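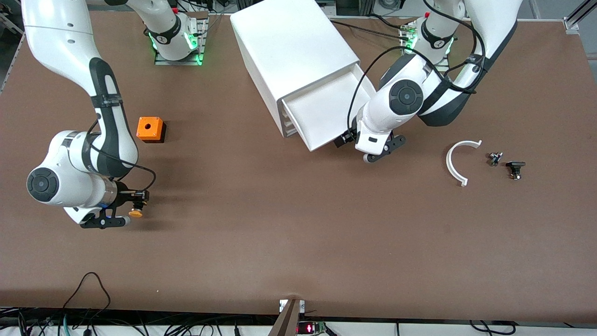
Amber Fairclough
June

Filed under: Desks, Drawers & Small Storage

The big table is getting its cabinet back this week, so I'm going to write down how I set up a drawer for small stuff. A few of you asked after the last thread and I'd like to have it in one place.

By small stuff I mean caps, knobs, plugs, blocks, the little pieces that come with furniture, the little pieces that come off furniture. Anything that fits in a closed hand and will roll or wander if you leave it on a table.

First thing is where the cabinet goes. I keep mine toward the back of the table. Up front it takes the space where your arms want to be and you end up working around it all day.

I also turn it at an angle. Square to the wall looks neater, but I sit a little off to one side, and when it was square I had to lean to see into the drawer. Turn it until the drawer comes out toward your chair. Pull it open a few times from where you sit before you decide.

Leave more room in front than you think. The cabinet doesn't take up much depth when it's closed. Open, it needs its own depth again. I measured for closed the first time and had to move the lamp, then the tray, then the cabinet.

Light finish inside the drawer if you have a choice. I had a dark one from Kurard for years and everything black or brown disappeared in it. I'd be looking straight at a screw cap and not see it.

The flip side is that a white drawer shows every bit of dust and pencil. Wipe it when it's empty. Damp cloth, a drop of dish soap, let it dry with the drawer out.

6 replies · 41 likes

Now the sorting. Clear the table completely before you start. I used to tip the whole drawer out onto whatever was there and then spend the evening separating drawer things from table things.

Tip it out on a plain surface. Mine is brown and most of what I own shows up fine on it. If your table has a busy grain or a pattern, put down a sheet or the back of some wrapping paper.

Spread things so they aren't touching. You find out what you have a lot faster when it isn't in a heap. Small round things get turned flat side down right away or they're on the floor.

I don't make piles by size. I make them by where I'm going to be standing when I need the thing. Bathroom, kitchen, desk, front door, car. That gave me five piles and three of them didn't belong in this drawer in the first place.

The bathroom pile went to the bathroom. I know that sounds obvious. I'd been walking a spare sink plug back to the desk every time I came across it, for years, because that's where I'd first put it.

Then there's the pile of things you can't identify. I had a good one. Everyone I know has one. I give mine a small paper bag with the month written on it, and it goes on the closet shelf.

If something in the house turns out to be missing a piece, I look in the bag. If I haven't opened the bag by next June, it goes. Last year's bag went out this morning.

I did look through it before I tossed it. Kept a felt pad. The rest I still couldn't place.

Share this post · 12 replies

Putting things back. Take the drawer partway out and leave it there while you load it. If you pull it all the way, the front tips down and everything slides to you. I've had one land in my lap. Partway, the cabinet still holds the weight.

Heavy things to the back. Same reason.

Put them in one at a time and set them down. Don't drop them in by the handful. I was dropping them in by the handful and then wondering why I had to re-sort it every month.

Things with a flat side go in first, around the edges. Blocks, boxes of staples, the tape. They make a kind of wall and the round things stay in the middle.

Round things are the main problem with any open drawer. Caps and knobs travel every time you open it. You can use a cup, a jar lid or a shallow dish. I use a jar lid because it's low enough that the drawer still shuts.

Check that before you fill it. Put the empty lid or cup in, shut the drawer, open it again. If it scrapes, find a lower one. I skipped this with a mug-shaped thing from Somidach and had to get it out with a butter knife.

Dividers. I've bought the Costalari ones, the spring kind that press against the sides. They held well in the kitchen and badly here. A small drawer with smooth sides gives them nothing to grip. They crept forward until they fell over.

Cardboard works better for me. Cut a strip the length of the drawer, cut another the width, notch each one halfway, slot them together. Cereal box is too thin. Shoe box is right.

If you want it to look nicer, cover the cardboard with shelf paper. I didn't bother. I'm the only one who opens it.

Liner, yes. A piece of the rubbery mesh kind, cut a little short so it doesn't bunch at the back. It made more difference than the dividers did. Smooth bottoms look good and nothing stays where you put it.

19 replies · 58 likes

What about the top? The top of the cabinet is a flat surface at a good height and it will fill up. I've stopped fighting this completely and settled for one item. At the moment it's a plant, which keeps other things off.

Before the plant it was mail. You don't want it to be mail.

What stays out on the table: whatever I'm using that day, and nothing else. If something has been sitting out for a week and I've moved it to wipe under it, it gets a place or it gets given away.

The bright things are easier, I've noticed. I put the orange and yellow stuff away first because I can see it from the doorway. The gray and black things can sit there for days. So now I go over the table once with my hand flat before I call it clear.

Somebody asked about labels. I label the front of a drawer only when other people use it. On the kitchen ones, yes. On this one, no. If you do label, write what's in it in the words your family would use. My sister's says "doodads" and it works fine at her house.

Somebody else asked about one deep drawer or several shallow ones. Shallow, if you're buying. In a deep drawer the small things go under other small things and you dig. If deep is what you have, put a tray on top that lifts out, and use the bottom for things you want twice a year.

Price question. I paid 109 for the last cabinet, new, from Mudaliar, and I wouldn't pay it again. The one before came from a moving sale and ran smoother. Open and shut the drawer before you pay, and push it from one corner as well as from the middle. A bad one will stick when you push the corner.

If the one you own sticks already, rub a candle stub along the runners. Plain white candle, nothing scented. Work it in and out a few times, wipe off the crumbs.

If it still sticks, take the drawer out and look behind it. There's usually something back there. I've found a pencil, a folded receipt and the key to a suitcase I'd already given away.

Feet. If the cabinet slides when you pull the drawer, it needs something under it. Four felt pads make this worse. You want the rubber ones, or a scrap of the same mesh you used for the liner. I used the scrap.

Then try it with one hand. You should be able to open the drawer, put something in, and close it, with the other hand full. If the cabinet walks across the table, more rubber.

Upkeep is small. Once a month I take everything out of the round lid and see what's crept in. Takes as long as the kettle. The rest of the drawer I leave alone until it stops closing.

The rule I had to drop was "put it in the drawer for now." For now was how I got the first mess. If I don't know where a thing lives, it stays on the table and annoys me until I decide.

Kids' stuff is separate. If you have small children, blocks and shape toys get their own bin down low where they can reach, and they don't go in with the hardware. Caps and knobs go up and away. Some of them are just the size you don't want in a mouth.

Someone sent me a picture of a drawer with foam cut to the exact shape of every item. It's beautiful work. I'd have to cut new foam every time I bought a different stapler.

That's the drawer. Next is the shelf over the washer, when I can face it. If you have a way of dealing with the hardware that comes in little plastic bags with new furniture, I'd like to hear it. Right now I tape each bag to the underside of whatever it came with, and I've got a chair that rattles.

Adding one from the replies: a lot of you keep the round things in a muffin tin. I tried it this afternoon. Mine is too tall for this drawer by the thickness of the rim. Going to look at the mini size.

1,147 likes · 87 reposts · 64 replies

Tagged: small storage, table setup, drawers, June reset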